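Oltia Help Desk – Ticket log
Last updated: Saturday, February 6, 2021

We use cookies to keep you signed in and to remember your ticket filters. By continuing you agree to our cookie notice.

Ticket subject: Four-poster in the Mazza room creaks and ticks, duvet slides off at the foot
Status: Open, monitoring
Priority: Normal
Location: Losteck guest house, Mazza room

Opening note

Two guest comments in a row mention the bed. The first says it "ticks" when you turn over, the second says the duvet was on the floor by morning. Same room both times. Both guests loved the room otherwise, and so do I – it's the best bed in the house, and I'd like it to be the quietest one too. Logging everything here as I go so the next person on the room doesn't have to start from zero.

What we know so far:
- The noise is a dry tick, with a lower creak now and then when someone sits down on the foot end.
- It was first reported in December, after the heating had been on full for a while.
- The mattress is the one that came with the bed. The duvet is newer.
- The Dullov room has a plain divan with the same make of mattress, and we've had no complaints there.

Check 1: is it the floor?

Easy one to rule out, so I started there. Walked a slow loop around the bed in socks, then stood at each corner and shifted my weight. One board near the window gives a little groan, but it's a completely different sound and nowhere near the bed. Slid a folded cloth under each foot of the bed all the same. The tick was still there when I sat down.

Result: not the floor. Cloths taken out again.

Check 2: is it the mattress?

Pulled the mattress halfway off and pressed hard along the exposed part of the base. Tick! Very pleased with that, as it means we're not shopping for a mattress. Then I lay on the mattress with it flat on the rug (highly recommended, it's a lovely rug) and rolled around like a seal. Silent.

Result: not the mattress.

Check 3: slats

The base has 13 slats. They sit in a ledge on each side and are held by a screw at either end, or they should be. I found two screws that turned freely in their holes and one that was missing. Filled the loose holes with slivers of matchstick and wood glue, left them overnight, and put the screws back in the next day. Replaced the missing one from the jar in the workshop.

Also rubbed a plain white candle along the ledge where the slats touch it. This is an old trick and I'm a big believer in it. Wood on dry wood squeaks, wood on wax mostly doesn't.

Result: big improvement. The tick is gone from the middle of the bed. Still a creak from the foot end.

Check 4: bed bolts

The side rails are pulled into the posts with long bolts hidden under little covers. Our spanner set didn't have anything slim enough to get into the recess, but the 13 mm box wrench from the boiler cupboard fits perfectly. (It has now been hung in the linen closet with a tag on it, please leave it there.)

- Head end, window side: tight.
- Head end, door side: tight.
- Foot end, window side: took nearly a full turn. There's our creak, or a good part of it.
- Foot end, door side: took a quarter turn.

Go gently with these. You want snug, then a touch more. If you lean on the wrench you can crush the wood inside the post and then the bolt never holds properly again. I tightened each one a little at a time and went back and forth between the two sides so that the rails pulled in evenly.

Result: sat down hard on the foot end eight times. One faint creak on the first go, nothing on the rest.

Check 5: turned stretcher at the foot

The turned pieces are the prettiest part of this bed and I'm always happy to have an excuse to spend time with them. The stretcher can dry out where it goes into its socket when the heating runs for weeks on end. I held it near the joint and tried to twist it. There was a hair of movement, with a tiny sound to match.

I did not glue it. A glued joint can't be taken apart if the bed ever has to go down the stairs, and it did have to go down the stairs the year the ceiling was replastered. Dabbed a bit of paste wax around the joint with a cotton swab, worked it in by twisting, and wiped off the extra. Buffed the posts while I had the tin open. They came up beautifully.

Result: quiet when twisted. We'll see how it does with a real sleeper in the bed.

Check 6: the sliding duvet

Separate problem, same bed. With no footboard panel to stop it, the duvet works its way down and over. The mattress cover is also quite slippery. Things tried:

1. Duvet pulled lower and tucked at the foot. Holds well, but some guests hate tucked feet and pull it straight out.
2. Duvet turned sideways. Too short, cold toes. No.
3. Cotton blanket underneath, tucked tight, with the duvet loose on top. Best of the three. The blanket gives the duvet something to grip.

I've gone with number 3. The blanket is in the bottom drawer, folded in thirds. When you make the bed, tuck the blanket first on all three sides, then lay the duvet so that it hangs the same amount left and right. Please don't use the clip-on grippers from the supply order, they leave marks on the cover.

Result: two nights with no complaint. Good sign, too early to call.

Cleaning notes for this bed

While I'm here, as it came up in the guest comments as well (a nice one this time: "the wood glows").

- Dust the posts from the top down with a dry soft cloth. The rings and beads hold dust, so wrap the cloth around and pull it back and forth like you're shining a shoe.
- No spray polish. It builds up in the grooves and goes cloudy.
- Paste wax twice a year is plenty.
- Keep wet towels off the stretcher. I know it looks like a towel rail.

Bags on the bed are fine by us. If you're turning the room around and need somewhere to put your own, go for the rug, as zips and buckles can snag the cover.

Parts and time

Nothing bought. Wax, candle, matchsticks, and one screw, all from stock. Time logged: 19 quarter-hours over several visits, a lot of it waiting for glue and admiring the woodwork. A new bed of this kind would run well over $1,000, so I call that time well spent.

Still to do

- Recheck the four bed bolts when the heating goes off in spring. The wood will move again.
- Listen to the foot end after the next two stays and note anything here.
- Look at the slats in the Dullov room with the same candle treatment. No complaint there, but it's a quick job and the candle is already out.
- Order a second cotton blanket so that one can be in the wash.

Room photos
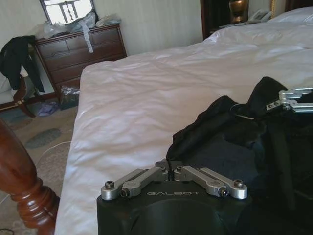
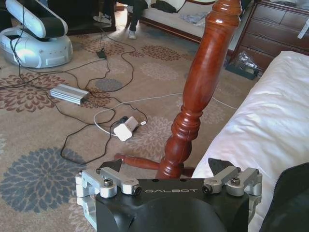
Mazza room: white duvet and pillow with a black bag on the bed (first), turned post and stretcher by the foot of the bed (second).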